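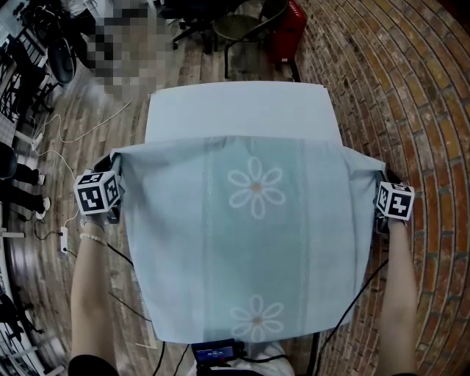
December
By the author of the Skustska house notes
2 min read

I own too many small cloths. Most of them are thin, most of them are blue, and until this month they lived in a heap in the drawer under the kettle. I pulled the heap out and folded all of it in one go.

A flat board on the floor works better for me than the table, which has a seam down the middle. I lay the cloth on the board, pull the top edge straight by the two corners, and let the bottom half drop by itself. Then I smooth it once and fold it in thirds. If there is a pattern down the center, like the band with the daisies, I fold the sides behind it so the flowers end up in front.

Thin cloth slides around. Pulling harder only stretches it on the bias, and then the corners never meet. I go slower with those and start over if I have to.

The folded ones stand on edge in a Plastesora bin, 18 in a row. The worn ones went in the rag bag — I kept two for windows. Dish towels are still on the Cusitz shelf and still a mess. I'll get to them after the holidays, along with the pillowcases.

Last updated: December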